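4.2 Grasping from a surface that will not hold still

The benchmark in Section 4.1 flatters every policy we tested. Objects sit where they were put, and a policy that has memorized a handful of tabletop positions can pass for one that looks at what it is doing. Our second task takes away that comfort by putting the target on a turntable. The arm has to pick up a cube that may be anywhere on the disk and, in the harder condition, is also on its way to somewhere else.

We compare three policies. Zerkbridge is our own method, which predicts a short sequence of gripper motions together with an estimate of where the object will be when the fingers close. Lotby is the same network with the prediction head removed. Soylu is a hand-written controller that tracks the centroid of the cube, waits for it to pass a fixed pickup point, and goes down. Soylu was written in a single afternoon as a sanity check, a fact that the second author asked us to leave out and that becomes relevant in a moment.

All three were run on the Storkon cell described in Section 3. The two learned policies were trained on the same 3912 demonstrations, 593 of them with the table turning. Evaluation used 3000 trials, 1000 per policy, with the start position of the cube drawn fresh each time. We made no attempt to keep the cube near the middle of the disk. Draws close to the rim were kept, including those that made the people running the trials sigh audibly. 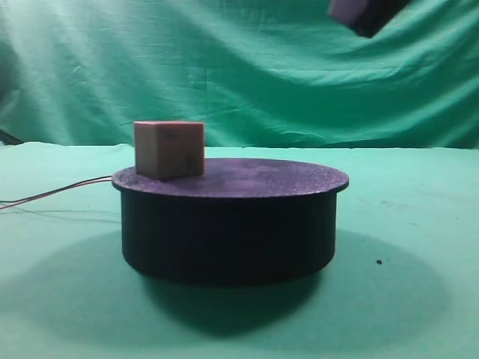
Figure 6. A near-rim placement in the turntable task, cube toward the back left of the disk. The tip of the gripper is visible at upper right.

Placements like the one in Figure 6 turned out to matter more than speed. With the cube near the center, rotation mostly changes its orientation, and a parallel gripper can forgive a good deal of that. Near the rim the same rotation carries the cube a real distance while the arm is still coming down. Lotby aims at where the cube was when it last had a clear view, and it closes its fingers on that spot with great confidence. We stopped finding this funny after the first morning of trials, then started again on Thursday.

Zerkbridge does better at the rim, and its failures are of a different sort. It tends to arrive early and hover, apparently unwilling to commit, until the time limit ends the trial. Shortening the prediction window reduces the hovering and brings back some of the confident misses. We did not find a setting that removed both, and the value used here is a compromise that we would defend only against people who have not tried the others.

The awkward result is Soylu. At constant speed it beats Lotby and comes close enough to Zerkbridge that we checked the logs twice. There is no mystery in this. A turntable running at a constant rate is about as predictable as the physical world gets, and waiting is an excellent strategy when the thing you want is going to come around again. Once the speed varies within a trial, Soylu falls apart, and the ranking we had expected to report finally appears. Readers who prefer to skip the constant-speed condition may do so, but a reviewer would have asked for it, so it stays.

Two limits should be kept in mind. The green table and backdrop make the cube easy to separate from its surroundings, and none of the policies was tested against clutter. The cube is also a kind object to grasp - small, flat-sided, and the same shape from four directions. Early trials in June with a less cooperative set of objects are described in Appendix C, mostly as a warning.

We thank Neelam Garg for rewriting the trial scheduler after the first version was found to be drawing the same start positions every morning.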